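I've been putting play kitchen sets together for the kids' corner at Ancombe, and I finally have a way of doing it that takes me 20 minutes and doesn't end with felt leaves all over the floor. So here goes!

## Start with the basket

Pick a shallow one with sides that flare out, so little hands can get in and out. Soft veggies go in first, big round ones on the left, and anything with a leafy top goes in last with the greens sticking up (kids grab carrots by the leaves, every single time). I keep mine to 2 veggies per basket. I tried 10 once and Brenda Bloxham still brings it up. 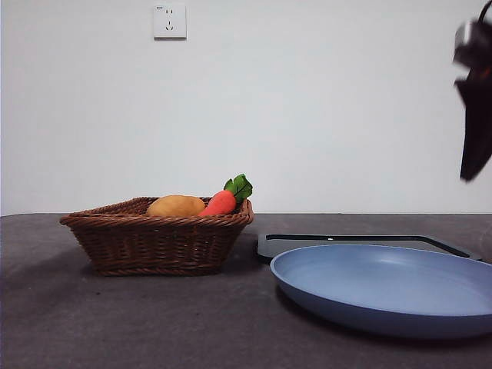
**Can I wash plush vegetables?**
Most of mine get a wipe with a damp cloth and a drop of dish soap, then I leave them out overnight. I'd keep felt leaves out of the washing machine, they go all fuzzy and sad.

## Then lay out the cooking side

Basket on the left, cooking and serving things on the right, with a gap between them. I like a dark board because the bright food shows up so nicely on it, and one with handle slots is easy for a kid to carry over to the "customers." Push it back a little so there's elbow room in front. 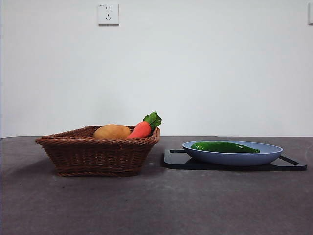
*Basket on the left, black board on the right.*

## Packing it up

Flat stuff goes at the bottom of the bin, pans on top of that, and the basket last with the veggies still inside. Viorica Husar ties a dish towel over hers, and I've started doing it too. My bin is 11 inches deep and it all just fits if the carrot lies down.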